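Bodiston Residents' Forum > Shared Facilities > Storage and Housekeeping

Topic: Containers for the shared shelves – wicker or plastic?

Rundby_House_Office
Posted: July 29, 2020

Residents are invited to comment on the proposed replacement of containers in the shared utility rooms at Rundby House. The present cardboard boxes have reached the end of their useful life and several have split at the base. The office intends to place one order for all floors and would prefer to settle on a single type.

Two options are under consideration. The first is a woven wicker basket, rectangular, without a lid. The second is a plastic bin with handle slots. Both fit the existing shelves. The order will be for 24 containers in either case, and the sum set aside in May for this purpose remains available.

Comments should be confined to the containers. Matters concerning the shelves themselves should be raised in the maintenance section.

Northstair
I wish to register a preference for plastic. The utility rooms are used for cleaning products as well as for household items, and spillages are a regular occurrence. A plastic bin may be rinsed in the sink and returned to the shelf within minutes. Wicker cannot be treated in this manner without a long period of drying, and residue tends to remain in the weave.

Hornero
I must respectfully disagree with the previous contribution. My household has kept wicker baskets in the hallway and the bathroom for 19 years and only one has required replacement. A folded cloth or a sheet of lining paper at the bottom deals with most spillages. The baskets are also considerably quieter when placed on a shelf, a point of some importance to those of us whose bedrooms adjoin the utility room on the second floor.

Northstair
The question of noise is noted. I would observe, however, that a lining must be removed, washed and put back by someone, and the proposal does not state who would be responsible for this. In a private home the matter is simple. In a shared room it is seldom done.

flat_eleven
Could the office confirm whether the containers are to be allocated to individual flats or held in common? My view depends upon the answer. If each flat is to have its own, I should be content with wicker. If they are to be held in common I would support plastic.

Rundby_House_Office
The containers will be held in common and labelled by category. The proposed categories are cleaning products, lamps and batteries, cloths and dusters, and lost property. Toiletries left in the shared bathrooms will continue to be placed with lost property and kept for one month.

flat_eleven
I am grateful for the clarification. In that case, plastic.

Brunner
May I raise the matter of labels? Adhesive labels do not hold on wicker. The tie-on variety is adequate but is liable to turn round, so that the wording faces the wall. On a smooth plastic surface an ordinary label will hold well, although it can be troublesome to remove when categories are changed. Whichever option is chosen, I would ask that the labels be placed at the front and in large print.

Hornero
Tie-on labels may be secured at both ends, which prevents turning. I can supply the method to the office if required.

I would add a further consideration regarding aerosols and other tall items. A low container allows them to fall over whenever it is drawn forward. It would be helpful to know how the depth of each option compares with the objects we ordinarily store.

Brunner
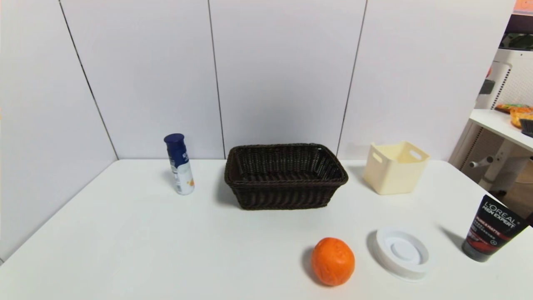 Wicker basket and cream plastic bin, with assorted household articles.

Northstair
This is most useful. The handle slots on the bin will be of benefit to residents who have difficulty in gripping a rim. I would also draw attention to the plastic lid at the right, beside the orange. Single lids without their tubs are the most frequent item in our lost property box and I propose that they be disposed of after one week.

flat_eleven
I support the proposal regarding lids.

Hornero
I do not. A lid is often found before its tub, and one week is too short a period. I would accept two weeks.

With regard to the containers, I continue to regard the basket as the more suitable for cloths and dusters, where air is able to pass through the weave. Would the office consider a mixed order – baskets for dry goods and bins for cleaning products and toiletries? A spray can or a tube of face wash may leak. A duster does not.

Brunner
I would support a mixed order, subject to cost.

Northstair
I remain of the opinion that a single type is easier to replace, and easier to stack when not in use. I shall not oppose a mixed order if the majority favours it, provided that all cleaning products are kept in plastic.

Rundby_House_Office
The office thanks residents for their contributions. A mixed order will be priced and the result posted in this topic. The period for which lids are kept is a lost property matter and has been moved to a separate topic, where comments are welcome.

flat_eleven
Could the price for lining paper be included?

Rundby_House_Office
It will be included.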